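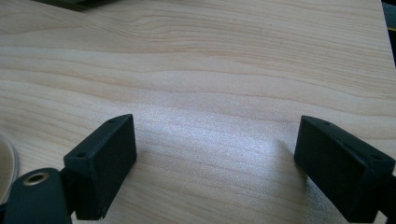

MARSDEN, May 6, 2021 – Households thinking of buying a tabletop jar holder should wait until the dinner rush is over and ask what the thing will do for them, according to Cavunell, the Marsden household advice service. The service has spent the past three months looking at the claim, repeated in catalogues and on store displays, that a table with a holder on it is a tidier table. It is not convinced. A bare wooden top, pale and wavy in the grain with the overhead light glaring off the middle of it, is what most of the advertising promises people they will get back. Adding an object to the table is an odd way of getting there.

The review, called Tresance, began in February after members wrote in about holders they had bought and stopped using. Cavunell asked 178 households to keep notes on where their sauces, spreads and spice pastes spent the day. Each was lent a holder for half of the period and went without for the other half. People who liked the holder said so, and their comments are in the report in full.

The trouble is with what the sellers have made of such comments. One display card seen by Cavunell staff promised "a clear table for life." In the households' notes, jars that used to stand on the table went on standing on the table, only now they stood in a holder. Cavunell is prepared to call that neater. It will not call it clear.

"I have nothing against a place for the jars," said Phyllis Sowerby, who led the review for Cavunell. "My own are all over the kitchen. But if you put a tray in front of someone, they'll fill it, and then they have a tray full of jars where they used to eat breakfast. I'd like to see one of these companies measure the table before and after, and print the number on the box."

The holder used in the review was the Erevden, a low, dark grey design with raised side rails and a front that comes forward at an angle. Cavunell bought its samples at the regular store price of $185 and accepted no discount. Jars in ordinary household sizes were stood in it, taken out and put back, first on a test table and then in members' own kitchens.

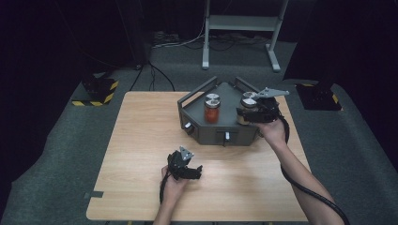
Results were mixed. The rails gave people an edge to aim for when setting a jar down, and several households with young children mentioned this as the part they would miss. Tall bottles were another matter. Many went back in the fridge door after the first week, and a few families ended up with a second cluster of condiments beside the holder, which rather defeats the purpose.

Cleaning was also less simple than promised. Anything that dribbles down the side of a jar has to land somewhere, and with a holder it lands in the holder. Members who used to wipe the table now wiped the table and the holder. The package says the design "saves minutes every day." Cavunell asked where the minutes came from and was told the wording was "aspirational."

Then there is the matter of reach. Sellers like to say that everything is to hand, and it is, for whoever sits closest. At larger tables the jars were passed around the same as before and did not always make it home again. Notes from one family of six record a jar of mustard left on a windowsill for four days, with the holder on the table the whole time.

Cavunell's advice is plain enough. Before paying for a holder, take everything off the table and put back only what gets used at a meal. Leave it that way for two weeks. If there are still jars out that bother you, try a baking sheet or a shallow dish from the cupboard. Those who still want a proper holder after that will probably be happy with one, and should check that their tallest jar fits before they leave the store.

Lids deserve a look too. A good grip on a full glass jar matters more than what it stands in, and a greasy metal lid is a poor thing to lift by. Pick the jar up by its sides.

"We'll be told we're taking this too seriously," Sowerby said. "It's $185. People are allowed to take that seriously."

The Tresance report costs nothing for Cavunell members. A printed run of 3000 copies will go to libraries and community centres, and 700 of those have been set aside for Marsden branches. Cavunell plans to look at drawer dividers next and would like to hear from anyone who has owned a set for more than a year, whether or not it is still in the drawer.

Media inquiries: Phyllis Sowerby, Cavunell, Marsden.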